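Grultow to Add Robot Arms at Lerkel Door Plant, Starts Training for Line Staff

LERKEL, 4/28/23 — Grultow, a maker of interior doors and frames, will put robot arms to work at its Lerkel plant beginning in November. The arms will take over the lifting and turning of door slabs between the sanding and finishing stations, a job now done by hand on every shift.

The plant employs 88 people. No positions will be cut as part of the project, the company said. The 6 employees who now move slabs full time will be offered jobs as cell operators, at a higher pay grade, after a training course that lasts 4 weeks. Those who would prefer other work can transfer to hardware fitting or final inspection.

Slab handling has been the leading source of back and shoulder complaints at Lerkel. Employees asked for a change during last year's shift meetings, and several of them helped choose where the new cells will stand and how carts will reach them. Operators will load the carts, check each slab for flaws and decide when a cell stops. Every cell will have a stop button on both sides.

The equipment comes from Zelto, which is building 3 cells for the site. Programming is handled by Šimek, an engineering firm that tests gripper moves in simulation before they are tried on the floor. Line staff have been invited to those test sessions, and their comments on reach and clearance go back to the programmers each week.

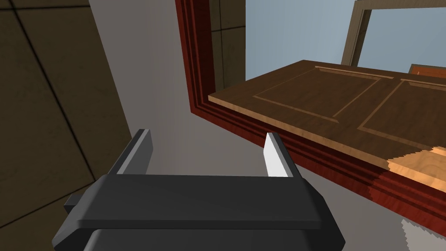

Simulation view of an open two-finger gripper, with a paneled wood door and red door frame behind it. Rendering: Šimek.

Shift times will stay the same. During installation, one handling station will close at a time — the others will run as usual, and orders already placed will ship on their current dates.

Training sign-up opens to all Lerkel employees next month through the plant office. Press inquiries can be sent to the Grultow communications desk.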